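Toy library in Gevdale to open on Wednesdays

A toy library that lends out number puzzles and counting games is to open every Wednesday in Gevdale from August, after a trial at Serkthorpe drew more families than expected.

The Serkthorpe sessions ran for 16 weeks and 469 loans were made, most of them wooden puzzles for children under school age. Families may borrow up to four items at a time, and membership is free.

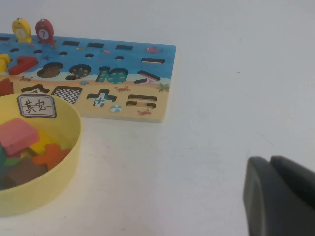

Maths toys were the first to be booked out at Serkthorpe, and the Gevdale shelves will start with 40 of them. Parents there asked for sets that do more than one job. The seaside board, with its blue water and sandy beach, has number-shaped spaces as well as a row of small round holes, and fish on pegs that carry numbers of their own. It had a waiting list for most of the trial.

Missing pieces have been the main difficulty — a puzzle without its 7 soon comes back. Joltberg, the joinery firm, has agreed to cut replacements at no charge.

The library will be in the Nair Rooms from 10am until noon. Donated toys can be handed in at the door, but soft toys cannot be accepted.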